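Bowl (tableware)

A bowl is a round, open container used to prepare, serve, store, or eat food. It is usually deeper than a plate and shallower than a cup, and its sides curve or slope upward from a base to a rim. Bowls are among the oldest and most common household objects and are found in nearly every food tradition. The word comes from the Old English bolla and is related to words in other Germanic languages for round vessels and rounded objects.

Form and parts

The main parts of a bowl are the base, the wall, the lip, and the interior, sometimes called the well. The base may be flat, slightly hollowed, or raised on a ring known as a foot. A foot lifts the body of the bowl off the table, which protects the surface from heat and gives the fingers a place to grip. Bowls without a foot are easier to mold in one piece and are common in inexpensive and everyday ware.

The wall may rise in a continuous curve, as in a hemispherical bowl, or may break at an angle partway up. A curved interior has no corners in which food can collect and allows a spoon to follow the surface. Steep walls hold heat and liquid better, while wide, low walls display food and let it cool faster.

The lip, or rim, may be plain, rolled, flared, or flattened into a broad edge. A plain thin rim is suited to drinking directly from the bowl and keeps the weight low. Rolled rims resist chipping in ceramic ware and stiffen bowls made of thin metal. Mixing bowls often have a spout pressed into one side of the rim for pouring.

Materials

Early bowls were made from gourds, shells, carved wood, and stone. Fired clay came into use in several parts of the world in prehistoric times and remains one of the leading materials. Ceramic bowls are divided by firing temperature and clay body into earthenware, stoneware, and porcelain. Earthenware is porous unless glazed. Stoneware and porcelain are fired at higher temperatures and are harder and less absorbent.

Wooden bowls are turned on a lathe or carved by hand, and are finished with oil, wax, or lacquer. Metal bowls, especially those of stainless steel, are widely used in commercial kitchens for their resistance to breakage. Glass bowls are valued for serving and for showing layered dishes. Plastic bowls, including those made of melamine and polypropylene, became common during the twentieth century and are used in cafeterias, in camping kits, and in homes with small children. Silicone is used for flexible and folding bowls.

Color and decoration

Bowls may be left in the natural color of the material, colored throughout, or decorated on the surface. Ceramic decoration includes painting under or over the glaze, carved lines, stamped patterns, and transfer prints. Single-color tableware, without pattern or border, is popular for daily use since pieces bought at different times can be combined. Pink, including the warmer shade known as salmon, appears in both ceramic and plastic ware and is often sold with matching plates and cups. 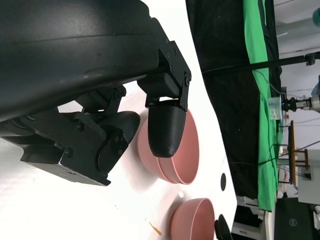
Plain salmon-pink bowls with thin rims on a white tabletop.

The appearance of a colored bowl depends in part on its setting. A glossy or light-colored table may pick up a tint from an object placed on it, and a pale bowl can look darker on a white surface than on wood or dark cloth. Catalogs of tableware therefore commonly show the same piece against more than one background. In a guide prepared for the household collection at Lerudmont, the curator Ruth Chambi advised that color be recorded in daylight and compared with a printed color chart before a piece was entered in the register.

Types

Bowls are generally named for their use. Cereal and soup bowls are made for a single serving, and the two are often interchangeable. Soup plates are wider and shallower, with a flat border. Rice bowls are small, deep, and footed, and are held in one hand during a meal. Salad bowls are made in both individual and serving sizes. Mixing bowls are sold singly or in graduated sets that fit inside one another. Ramekins and dipping bowls are used for sauces, condiments, and baked portions.

Bowls used outside the dining room include wash bowls, barber's bowls, pet dishes, and ceremonial vessels. Singing bowls, made of metal, are struck or rubbed at the rim to produce a sustained tone.

Storage and stacking

Most modern bowls are designed to stack. The angle of the wall determines how far one bowl sinks into the next, and so how tall a stack will be. Bowls with nearly vertical walls stack poorly or may become wedged together. A footed bowl rests on the well of the bowl beneath it, where an unglazed foot can scratch the surface over time. Paper or felt is sometimes placed between pieces that are valuable or seldom used.

A survey of kitchen cabinets carried out for the Skisix housing project by Deisy Salazar and Kevin Escobar looked at 77 households and found that bowls were most often kept on the lowest open shelf, within reach of the table. In 18 of the homes they were kept in drawers. The report recommended a clear shelf height of 12 inches for mixed stacks of bowls and serving dishes.

Care

Glazed ceramic, glass, and steel bowls may usually be washed by machine. Wooden bowls should be washed by hand, dried promptly, and oiled from time to time, as long soaking can cause them to split. Melamine should not be heated in a microwave oven. Plastic bowls may stain after contact with tomato, turmeric, or other strongly colored foods. Bowls with deep cracks or a chipped rim are normally withdrawn from food use.

Collections

The Cuervo Collection, assembled by Hernán Chambi and later cataloged by Eliécer Sánchez, is devoted to everyday bowls and is arranged by material and rim form. It includes factory ware alongside hand-thrown pieces, with 2 cases set aside for plastic tableware. Items are lent to schools each September.

See also

Cup
Dish
Mixing bowl
Plate
Tableware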